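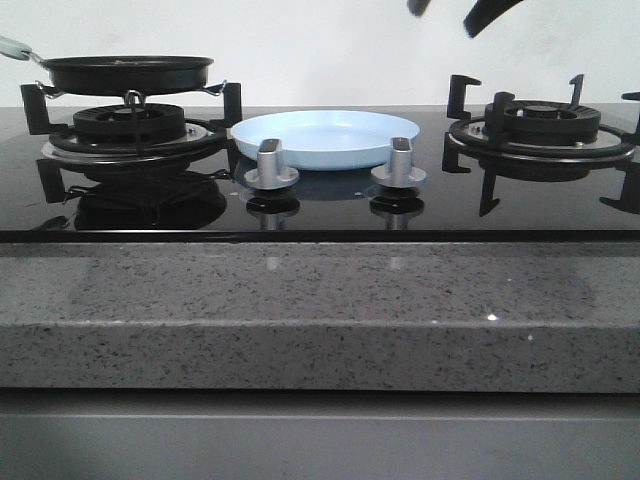 Contra la cocina de mentira: por qué la prueba doméstica debe hacerse sobre una encimera real

Desde hace tres cursos la asignatura de proyecto en robótica de la Escuela Técnica Hegyi termina con la misma prueba: el brazo debe coger un plato situado entre dos quemadores, dejarlo en la encimera y volver a la posición de reposo sin tocar nada más. Los equipos disponen de un semestre. La nota depende en un 40 por ciento de la ejecución y en el resto de la memoria técnica, reparto que me parece discutible y al que volveré más abajo.

Este año el departamento ha propuesto sustituir la placa de gas por una maqueta: un tablero mate con dos cilindros en el lugar de los quemadores y marcas impresas para calibrar la cámara. La propuesta viene firmada por Noémie Després, responsable del laboratorio, y está bien argumentada. Me opongo a ella y expongo los motivos.

El coste

El argumento principal a favor de la maqueta es económico. La instalación actual costó 3.000 euros entre mueble, piedra, placa y montaje. La maqueta saldría por 800 y se podría replicar, de modo que cada equipo tendría la suya y se acabarían los turnos de madrugada en la semana anterior a la entrega. Esto último es cierto y no es un problema menor. El curso pasado el equipo Brolico tuvo su último turno a las cinco de la mañana y presentó una memoria con las tablas de dos ensayos intercambiadas.

Ahora bien, la instalación ya está pagada. Comparar su precio con el de la maqueta solo tiene sentido si hubiera que comprarla otra vez. El gasto pertinente es el de mantenimiento, y ese gasto consiste en limpiar el vidrio y reponer algún plato.

Lo que se pierde con el tablero mate

El vidrio negro refleja. Refleja las patas de las rejillas, los mandos y hasta el tono azul del plato. Para una persona eso no tiene consecuencias. Para un detector entrenado con imágenes de catálogo, el reflejo de un mando es a menudo otro mando, colocado debajo del primero y boca abajo. Todos los equipos han tropezado con ello. El equipo Sellmont lo resolvió imponiendo una restricción de altura sobre el plano de la encimera; el equipo Wusiline, reetiquetando parte de su conjunto de entrenamiento, 1.270 imágenes en total, con los reflejos como clase aparte. Son dos soluciones de naturaleza distinta, con costes distintos, y discutirlas en clase ha ocupado dos sesiones que considero las mejores del curso.

Con un tablero mate esa discusión no existe. El detector funciona a la primera y el alumno concluye que la percepción es la parte fácil.

Algo parecido ocurre con la oclusión. Visto de frente, el borde inferior del plato queda parcialmente tapado por los mandos. La estimación de la elipse a partir de un contorno incompleto introduce un error en el centro que, en nuestras condiciones, es de roughly un centímetro si no se corrige. Un centímetro basta para que el dedo baje sobre el plato en lugar de hacerlo junto al borde. La maqueta propuesta no lleva mandos. Se podrían añadir, desde luego, y también un vidrio, y unas rejillas con sus salientes, y al final del proceso tendríamos una placa de gas peor acabada.

La sartén

La objeción más seria la planteó Francine McKinnon, que imparte la parte de control, y se refiere a la sartén. En el montaje la sartén cuelga de un soporte de alambre plateado cuyos ganchos se apoyan en los salientes de la rejilla, y queda un poco por encima del quemador. McKinnon sostiene que ese elemento no corresponde a ninguna cocina que ella haya visto y que, por tanto, la pretensión de realismo se cae sola.

Tiene parte de razón. El soporte es una condición particular de nuestro montaje. Sin embargo, la utilidad de la sartén no depende de que su posición sea habitual. Un objeto elevado, con un mango que sobresale hacia un lado, obliga a planificar con el volumen ocupado y no con la huella sobre el plano. Los planificadores que proyectan todos los obstáculos sobre la encimera tratan el espacio bajo la sartén como lleno y el mango como inexistente si queda fuera del campo de visión. Ambos errores aparecen en las memorias de los tres cursos.

Aceptaría retirar el soporte y apoyar la sartén directamente en la rejilla si se mantuviera otro obstáculo en altura. Lo que no aceptaría es un cilindro.

Repetibilidad

Queda la cuestión de la repetibilidad, que Després trata en el último apartado de su propuesta. Dos equipos que ensayan en horas distintas encuentran una iluminación distinta, y la granulometría aparente de la piedra (gris, moteada de negro y blanco, pulida) cambia con ella. Los resultados no son estrictamente comparables. Después de leer el apartado dos veces sigo sin ver por qué esto aconseja eliminar la piedra. Aconseja medir la iluminación y anotarla. Un luxómetro cuesta menos que una maqueta, y una columna más en la hoja de ensayos no cuesta nada.

El criterio de evaluación, en cambio, sí debería cambiar. Ahora se puntúa el mejor de los intentos. Un equipo que acierta una vez y falla las demás obtiene la misma puntuación de ejecución que otro que acierta siempre, y esa regla distorsiona los resultados mucho más que cualquier reflejo. Propongo puntuar la mediana, con la posición inicial del plato sorteada dentro de la zona central y con penalización por cualquier contacto con los mandos. Propongo también subir la ejecución a la mitad de la nota, puesto que la memoria premia hoy a quien redacta bien un sistema que no se sostiene.

Un uso razonable de la maqueta

No pido que se descarte el tablero. Para las primeras semanas, cuando los equipos todavía ajustan las cinemáticas y confunden los signos de los ejes, una superficie barata y sin vidrio es lo adecuado. Se podrían construir tres unidades y reservarlas para esa fase. El paso a la encimera tendría lugar a mitad del semestre, con turnos publicados desde el primer día y un máximo de horas por equipo.

La prueba final, en todo caso, debe seguir donde está. El calendario se cierra en diciembre y la decisión sobre el montaje ha de tomarse antes, porque los equipos del próximo curso necesitan saber sobre qué superficie van a calibrar. He enviado al departamento la redacción alternativa de los apartados segundo y cuarto, junto con la hoja de ensayos modificada.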